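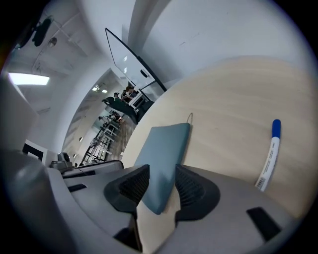
Figure 1. Foam pad held upright between the two fingers of a hand-held gripper.

Equipment Plan for a Shared Gripper Station
Student project report, Mundildale Technical College, Automation Workshop

1. What we were asked to do

Our group had to write a purchase plan for one tabletop station where students can practice handling small objects with hand-held grippers. The plan covers the first term of use. It had to fit the workshop budget line of 246 credits (one credit is the unit the college uses for internal orders) and be ready for ordering in April.

We were not asked to design a gripper. The model was already chosen, so most of our work went into everything that sits next to it: fingers, cables, markers, the table, test objects and storage.

2. How we collected the needs

We spent 7 sessions handling objects at a table and kept a log of every item we reached for. We also wrote down every time work stopped and why. Most stops were short. The longest ones were caused by missing small parts, mainly a spare finger and a cable of the right length.

Two kinds of objects came up again and again in the log:

Soft objects, such as foam pads. They give way between the fingers and show how well a soft finger follows a shape.
Flat objects, such as notebooks. These are harder to pick up from a bare table, and we often wanted a second gripper.

3. One gripper or two

Our first draft had one gripper per station, and that left plenty of room in the budget. After the notebook tasks we changed it to two. A single gripper can push a notebook or pinch a corner, but turning it on the table in a controlled way was slow for all of us. With a gripper in each hand the work was easier to repeat.

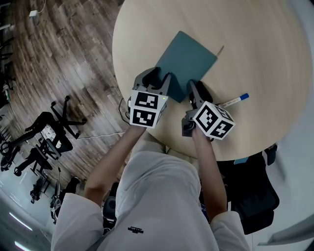

Figure 2. Notebook task with a gripper in each hand, seen from overhead.

Going to two grippers doubles the number of fingers, marker cubes and cables. The draft budget had missed the marker cubes completely. They need their own line, and so do spare printed faces. A scratched face has to be replaced before the next session.

4. Suppliers

We compared two suppliers. Jireš sells fingers in pairs and delivers in small lots. Pident sells the same size of finger in bulk packs only, at a lower unit price. A Pident pack is enough for several stations, and we have one. We chose Jireš for the fingers and Pident for cables and mounting hardware, where the pack size is not a problem.

Storage cases are from Hikik. Their case holds two grippers with the fingers attached. We measured the cheaper case in the same catalog and the fingers would have to come off every time.

5. Budget

Grippers, two: 120
Spare fingers: 38
Marker cubes and spare faces: 22
Cables and mounting hardware: 18
Storage case: 20
Test objects: 8
Reserve: 20
Total: 246

The reserve is smaller than we wanted. We planned for 30 and gave up 10 when the case turned out to cost more than the first quote.

6. Finger wear

We do not have our own wear data yet. For planning we assumed that a pair of fingers is good for 1,000 grasps, and that a normal session is 60 grasps. On that basis a pair lasts 16 full sessions. This is an assumption and should be checked against a real count during the term. If fingers wear faster, the reserve goes there first.

7. Table and floor space

We did not budget for a table. A round table worked for one person with two grippers, but it is hard to mark start positions on it, and we ended up measuring from the edge each time. A rectangular one from the college stock would be better — we have put in a request. Cable routing should be settled before the station is used by a full class. Power cables should run along the wall or under a cover, and the gripper cables need enough slack to turn the wrist.

8. Open points

The quote from Pident is valid for one order only and does not include delivery.
The request for the table has not been answered.
Test objects should be labeled and kept in the case so that every group uses the same set.
Someone has to own the spare parts list. We suggest the group that has the first session each month.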